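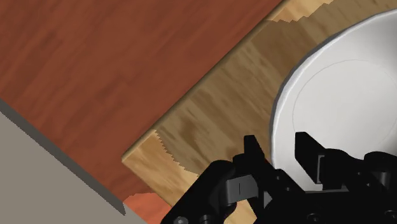 Support > Heating > Open tickets > Boiler lockout, overnight

Reading time: 4 min

Boiler locks out at night, fault 71, resets fine in the morning

Opened January 17, 2023. Site: Bañez guesthouse, Clallport. Unit: Flukberg wall-hung gas boiler, condensing, direct vent out the north wall. Thermostats: Drurkov, one per zone.

What it does: runs all day no problem. Sometime after midnight it quits, code 71 on the display, rooms are cold by breakfast. Hit reset, it fires on the first try and runs until the next night. Has done it three nights out of the last five. No pattern I can see on which nights.

Manual says 71 is "air proving". Not much else. One line and a phone number.

Done so far, in order

Reset. Works every time, so not a dead part. Or not all the way dead.

Power cycle at the switch, left it off ten minutes. Locked out again that same night.

Gas: valve full open, stove and dryer both fine. Didn't put a gauge on it, don't own one. Neighbor on the same street has no trouble.

System pressure: normal cold, normal hot, no drop overnight. Ruled out low water I think. Different code for that anyway.

Thermostats: swapped the batteries in all of them. Zone 4 is the one calling most at night (back bedroom, two outside walls, 800 square feet over an unheated garage, counting the hall). Turned zone 4 down for one night to see if it was the long calls doing it. Locked out anyway, a bit later than usual. So maybe it's something. Put it back.

Vent outside: walked around with a flashlight. No snow, no nest, no leaves. Intake screen had some lint, brushed it off. The dryer vent is on the same wall, further down. Figured lint was the answer. Nope – 71 again the next night.

Fan: sounds normal. Spins up, no rattle, no grinding. Hard to say what it sounds like at 2 am becuase I'm not standing there at 2 am.

Called the number in the manual. On hold long enough to eat lunch. They said have a tech replace the fan and quoted 400 for the part, labor not included. Not doing that on a guess. Unit ran eleven hours straight yesterday with that same fan.

Questions

Can the pressure switch be bad only at night? Is it a cold thing? Outdoor temp is well below freezing by the time it quits. Basement stays warm enough that I wouldn't think so.

Is there a fault history on these? Display shows the last code only, as far as I can find.

Guests Friday. Would like this done before then, or at least know if I need space heaters.
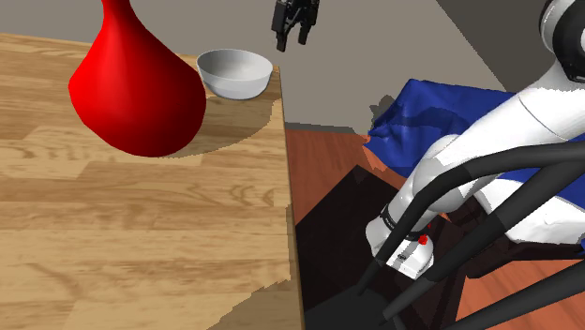

Eduardo Gatchalian wrote back the same afternoon: leave the fan alone for now. Night-only plus freezing outside plus a clean reset in the morning points to condensate before anything else. Find the clear or gray drain hose coming off the bottom of the boiler and follow it all the way to where it ends. All the way, by hand. If any of it runs outside or along the outside wall, that's the first suspect. Second is a sag in the hose where water sits. Water backs up into the trap, then up into the little tube for the pressure switch, switch can't prove air, 71. By morning it has drained or thawed enough to run. Also yes, there is a history, hold the down arrow and reset together until it scrolls. Send the codes.

Update, same day, evening

Got the history up. All 71 except one 38 from last spring, which I remember, that was the power outage. Times aren't stored, only hours of run since the fault. Not that useful but it's there.

Followed the hose. Comes out the bottom, goes behind the water heater, through a hole in the sill plate and OUTSIDE, down the wall to the gravel. Never noticed. It's the same gray as the siding. Whoever put it in ran it there instead of to the floor drain, and the floor drain is closer.

Outside end had ice in it. Solid plug, maybe a finger long. Also a low spot behind the water heater, hose was hanging down in a loop and full of water. So both of the things.

What I did:
- boiler off at the switch, let it cool
- pulled the hose off the trap, bucket under it. More water than I expected, get a bigger bucket than you think
- unscrewed the trap and rinsed it. Gray slime, some grit. Refilled it with clean water before putting it back, the sticker on the cover says to
- popped the small tube off the pressure switch, a few drops came out. Blew it clear with the tube OFF the switch. Don't blow into the switch
- new hose, straight run to the floor drain, strapped so it slopes the whole way
- stuffed the hole in the sill with steel wool and foamed it

Powered up, fired first try. Watched it drip into the drain for a while. Good steady drip.

Still open: Eduardo asked if there is a neutralizer on the line. There isn't. Floor drain is old cast iron so he wants one on there before spring. Ordering it.

Update, morning after

No lockout. Colder night than the others too. History unchanged, last entry is the old one. Zone 4 back at its normal setting and it held.

Update, two nights later

Still fine. Leaving the ticket open through the weekend with the house full and all the showers going, will close Monday if nothing. Canceling the fan quote.

If somebody else gets here from searching 71 on a Flukberg – check where your drain hose goes beofre you buy anything. Mine was a few bucks of hose and a strap.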